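Skustden Clothing Reuse: progress report to the Gilchrist Fund
11 March update, prepared by Bronwyn Merrick

Dear Murray,

Thank you for the second payment, which reached us in January and was put to work straight away! I'm glad to say the sorting room is now properly up and running, and it has made more difference than any of us expected when we wrote the application.

The room

We've moved out of the corridor at last. The back room has been painted, the shelving is up along two walls and there are 14 deep bins with painted numbers on the front. Rawiri McAlister built the folding bench to a height that suits people who stand at it for a whole shift (he had us all in to try it with a plank and some bricks first). The lighting was over budget, and we covered the difference by buying the clothes rails second-hand.

Sorting

Mahlet Tekleab has rewritten the sorting guide from scratch. The old one went by type of garment, so a shirt with a torn hem ended up beside a perfect one and had to be picked out again later. The new one goes by condition first: wear, mend, or take apart. We now run four sorting sessions a week and each bag is dealt with on the day it is opened, which was our main promise to you.

Sportswear is where we've learned the most. We get a great deal of it from clubs changing their kit, and it's lovely stuff to work with, full of colour. It is also fiddly. A single top can have plain woven fabric, stripes, mesh and piping all sewn together, and each part behaves differently when you fold it or unpick it. 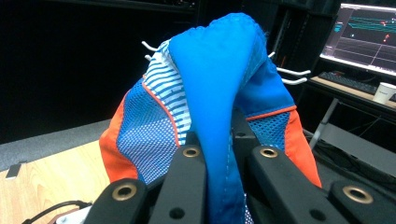
We had been putting anything with mesh in it straight into the take-apart bin, and Mahlet was sure we were losing good clothes that way. She was right. Mesh panels are now checked against the light for pulls, seams get a gentle tug along the piping, and if both are sound the garment goes to wear. Odd panels in strong colours are kept for the patchwork bags, which the Wosato sewing group is making up for us. They've finished eight so far and we would happily take more.

Still to do

The mending table is behind. Declan Wihongi has seven people signed up to learn basic repairs but only one working overlocker between them, and the second machine is waiting on a part. We'd like to move the unspent training money into the next quarter, if you're happy with that. Receipts for the shelving and paint are attached, and the lighting invoice will follow.

Do come and see the room when you're next nearby!

With warm thanks,
Bronwyn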